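Taren Oil and Wax Kit: six months on a kitchen table

I should say up front that I'm not a patient man, and the Taren kit is a product for patient people. It comes in a flat tin with two bottles, a square of felt and a folded sheet of instructions that uses the word "gently" more often than my dentist does.

I bought mine last July for $63, which is a lot of money to smell like a violin. The table in question is one I picked up in Flidville from a couple who were moving and had plainly never heard of a coaster. It had rings. It had rings inside the rings. The people at the hardware store in Provville took one look at my phone and sold me sandpaper, and then, when I was already holding the sandpaper, sold me the kit.

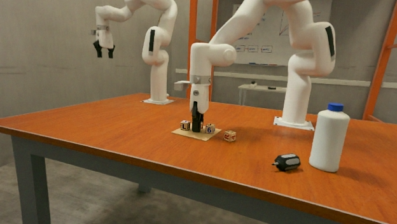

The oil goes on first. You pour out less than you think you need, and then you find out it was still too much, and you spend the evening chasing puddles with the felt. After that you wait 12 hours. The sheet is very firm about the 12 hours. I gave it nine and put a cereal bowl down, and I can still find the spot with my fingertip, though guests have to be shown it. (I show them.)

Then a second coat, then a third, and then the wax. The wax is the good part. It goes on cloudy, sits there for a while making you regret everything, and buffs up to a soft glow that made me walk back into the kitchen more than once that night just to look at it. I ate standing at the counter for 4 days so as not to disturb it.

As for wear, it holds up fairly well. Water beads on it. Coffee beads on it if you're quick. Red wine doesn't bead so much as move in. By Thanksgiving the end where I sit had gone dull, and I gave it another pass of wax, and it came back nicely. The sheet claims up to 3 years between full treatments, and I'd love to meet the household they tested that on. I assume they eat out.

For comparison I tried the Pillay sealer, which costs less and goes on with a brush. Pillay says it works on wood, stone, plaster and concrete, and a product that broad-minded makes me nervous. I put it on a shelf in the garage, where it dried hard and shiny and looks like a shelf in a diner. It also dried with a few of my arm hairs in it.

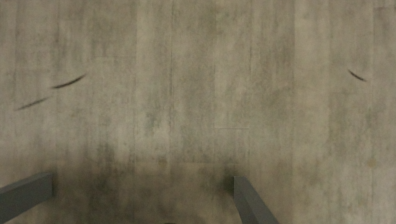
Mottled gray-beige, with darker patches and faint vertical seams.

What the Pillay has going for it is speed. One coat, home in time for dinner, and you can set a hot mug on it without a second thought. If you have children, or friends like mine, that may settle the matter. The fumes are something else. I had the garage door open and still came in speaking slowly.

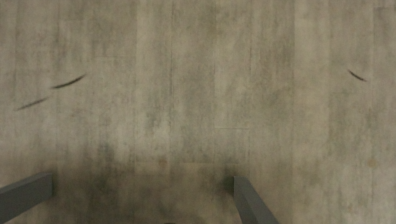

My main complaint about the Taren kit is the felt, which sheds from the second coat on and leaves you picking fuzz out of a tacky surface with tweezers. An old T-shirt does a better job and costs nothing. I'd also warn you about patches. Skimp on the sanding and the oil sinks in darker wherever the wood is thirsty, and you can end up with something close to the concrete look, streaks running up and down and darker blotches across the middle, which suits a wall and does very little for a breakfast table. Mine has one such area under the fruit bowl. The fruit bowl lives there now.

The tin is also impossible to open once any oil has dried around the lid. I've used a screwdriver, a spoon and some language.

Would I buy it again? I already have, for the desk. Four stars, with one off for the felt, and I'm keeping the tin out of spite.

Posted Wed 1 February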